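The folding table earns its floor space

Khurram Kakakhel keeps two folding tables in his front room and sets up a third when his sister's family visits. For the rest of the week they are desk, sewing bench and dinner table in turn. At night they go flat against the wall behind the door.

Small square tables of this type sell in large numbers and get very little attention. They are bought in a hurry, used hard and replaced when a leg starts to wobble. Most of that wobble can be avoided, and much of it can be repaired with a screwdriver and two washers.

The common design uses crossed legs. Two metal frames meet at a central pivot, one frame is hinged to the underside of the top, and the other drops into a pair of catches. The load passes down both frames to the floor. Side loads are another matter. Push the top sideways and the force goes into the pivot and the hinge screws, and that is where wear begins.

"People look at the feet first," says Noelia Zabala, who repairs household furniture at Troncoso. "I look at the hinge screws. If they have pulled, the table rocks on any floor you put it on."

Her test takes a minute. Set the table up, press down on each corner in turn, then hold the top by two opposite edges and twist. Movement at a corner usually points to the floor or a worn foot cap. Movement in the twist points to the pivot or the hinges. A loose pivot bolt is tightened until the legs still fold under light hand pressure, and no further.

Pulled screws need more work. Zabala removes the screw, packs the hole with glued hardwood slivers, leaves it overnight and drives the same screw back in. She does not use a longer one. On a thin top it comes through the surface.

Tops fail at the edge. The printed layer is sealed, but the core usually is not, and water that gets under the edge band makes the board swell. Once it has swollen it stays that way. Tahira Ghauri, a buyer for Skirkum, rejects samples on the band before she looks at anything else. She runs a fingernail along the joint, and if the nail catches, the table goes back.

Pattern is a practical choice too. A plain white top shows every scratch and tea ring. A veined print hides both, and a colored band makes the edge easier to see in a tight room.

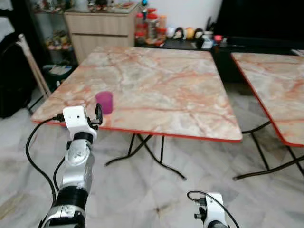 Can two folding tables be used side by side as one?

Two tables of the same model can, provided the floor is level and the tops are clamped together underneath. Without clamps they drift apart as people lean on them, and plates should not straddle the joint.

Floor finish matters more than most buyers expect. Polished stone and tile give metal legs little grip, so rubber caps are worth fitting before the first use. Romain Besson, who fits out rental apartments for Osik, changes caps every October – sooner if they have hardened – and keeps a bag of 200 in his van. He also wipes the floor first. Grit under a cap scratches tile as easily as bare metal does.

Storage is simple. Fold the table dry, stand it on its edge with the top facing the wall, and keep it off damp floors. Besson puts a strip of old carpet underneath.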